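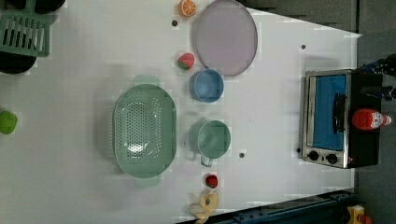
Part 4: Setting Out the Play Kitchen

OK, so your Hivdale table is standing up, the legs are locked, and you've peeled off the protective film (if you haven't, go back to Part 2, because it only gets harder once there's been jam near it). Now comes the fun bit! In this part we put the dishes and the food out so that kids can walk up and start cooking.

I wrote this section after setting up the play corner at our Avside branch more times than I'd like to admit. Chang-ho Heo, who runs the Cruickshank room, does his a little differently, and I've put his version in where I think it's better than mine.

What you need for this part

The table, already assembled
A dish rack
A colander
Cups or mugs, and at least one plate
A handful of play food (fruit is plenty to begin with)
A soft cloth and a bowl of warm water with a drop of dish soap

Note: If you bought the Sirkden starter box, catalog number 2825, the food comes in a bag inside the bigger bag. I threw the first one out with the packing paper. Check before you recycle.

Setting out

1. Wipe the tabletop and let it dry. A white top shows everything, crayon most of all, and you'll be glad you started clean. Don't use scouring powder on it. I did, on one corner, and that corner has been dull ever since.

2. Wash the dishes and the food before the first use. Warm soapy water is fine. Go easy on anything with a leafy top and dry around the leaves with the cloth, where water likes to sit.

3. Put the dish rack down first, in a back corner. It's the thing kids lean on and shove around, so I like it out of the main traffic. I use the left corner. Chang-ho uses the right because his room has a window on that side and the kids pretend to wash up while looking out at the parking lot. Either works.

4. Place the colander next, out in the open and well away from the edge. Ours is the mint-green oval one with a flat tab handle at each end, and it's easily the most popular thing on the table. Leave it empty. If you fill it, you've already done the best job yourself, and somebody small is going to tip it all out and start over anyway.

Caution: Keep the handles of the colander from hanging over the side of the table. A passing elbow will catch one and the whole thing goes flying.

5. Set the big plate toward the back, with a cup and a mug near it. I keep the drinks things on the same side as the plate so that "lunch" happens in one spot and "washing the fruit" happens in the other. The kids ignore this within minutes, but it makes a good starting point.

6. Scatter the fruit. Really do scatter it! I used to line everything up in a neat row, and the children would stand there looking at it like it was a store display. Now I drop a strawberry by the plate, an orange slice off to one side, an apple over at the left and a banana down at the front, and they come straight in and start gathering.

7. Stop there. I mean it. There will be more food in the bag and you'll want to put it all out, but a packed table leaves no room for actual cooking. You can bring out the rest after snack time.

8. Step back and look at it from kid height. Crouch down if your knees allow. Can they reach the plate? Can they get a hand on the colander without climbing? If the answer is no, slide things forward a little.

Matching colors (optional)

Some of our pieces match and some don't. The colander and the mug are the same mint green, while the other cup is light blue and the plate is a pale lavender. I was going to sort it all out into proper sets, and then Éabha Doherty pointed out that the mix gives you a free game: "Can you find me the one that's the same color as this?" She was right, so I left it alone.

Safety

Small fruit needs a careful look before it goes out. Strawberries are the ones I watch. If you have children under three in the room, test each small piece in a choke tube, and leave out anything that fits inside. Check for cracks too, and for leaves that have started to come loose. Anything damaged goes in the trash, even if it's somebody's favorite (there will be tears, be brave).

Caution: Pretend food looks pretty convincing to a toddler. Don't put it out at the same table where you serve real fruit.

Putting it away

1. Gather the food into the colander. Kids will do this part for you if you call it "picking."

2. Stand the plate in the dish rack if yours has slots wide enough for it. If not, lay it flat on the shelf under the table.

3. Stack the cups only when they're fully dry - I've pried a few apart and it's no fun.

4. Wipe the top again and check the floor. A dark floor is great at hiding things, and the banana always rolls farther than you think.

If a piece goes missing, look in the coat cubbies before you order a new one. For replacements, see Part 5, which also covers the shelf brackets and what to do about a wobbly leg.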